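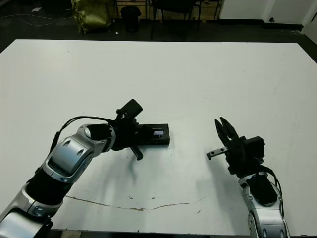 A reader of the last entry replied that a facilitated conversation changes nothing if the people with hiring authority are not in the room, and that attendance should be reported by pay grade before anything else is reported.

06/02/2020

I have gone back through the sign-in sheets with that comment in mind. The reader is mostly right. The Jistadwood series on race and the workplace drew 76 registrations and 46 people who stayed to the end of the first session. Of those 46, 18 marked the box for "supervises others." The box does not separate a shift lead from a department head, so the figure is weaker than it looks. I should have caught this when the form was drafted. The form was copied from the one Bellamy used for its disability access sessions, where rank was not a variable anyone wanted.

Revised the form this morning. The supervision question now has four options: none, schedules others, evaluates others, hires or approves hires. It remains optional. I considered making it required and decided against it. People who are asked to give their race, their job level and their department on one sheet can be identified in a small workplace, and a few left the race field blank last time for what I assume is that reason. Department has been removed.

Spent the middle of the day on the session plan. The first version put the terms first (bias, discrimination, equity, inclusion) and allotted 25 minutes to them. In practice the definitions used up most of the hour. Participants argued over wording and did not reach the part about their own workplace. The new order starts with a written prompt, five minutes, no sharing: describe one decision at work in the past year where you did not know how the decision was made. Pairs next, then the full group. Terms are handed out on paper and used when they come up.

Ground rules cut from eleven to five. The one about assuming good intent is gone. Two participants objected to it in the written feedback, both on the ground that it asks the person who was hurt to do the first piece of work. The replacement reads: say what was said, say what it did, then stop. It may be too clipped. Will test it with the Vurnisia group before it goes into the printed packet.

The Clinel survey came back with 453 usable responses. I have read only the open comments so far, not the tables. The comments on promotion are longer than the comments on daily treatment, and they are more specific — dates, job titles, who was told about an opening and who was not. Several people describe learning of a position after it was filled. That is a posting problem and can be fixed by a posting rule, and I would rather bring that to management than another request for training. Draft rule: every opening is posted internally for ten working days, with the pay range, before an outside candidate is interviewed. Need to check it against the existing handbook language on emergency hires.

Still open:

Whether to hold separate sessions for managers. The argument for is that staff speak more freely. The argument against is the reader's argument, more or less. One possibility is separate first sessions and a joint third, with the written prompts carried over unsigned.

Whether remote sessions should be recorded. My current answer is no, notes only, no names in the notes.

Interpreter for the Spanish session. Quote requested, no answer yet.

Replied to the reader before closing up and said the next attendance table will be broken out by the four new categories. Survey tables tomorrow, starting with promotion.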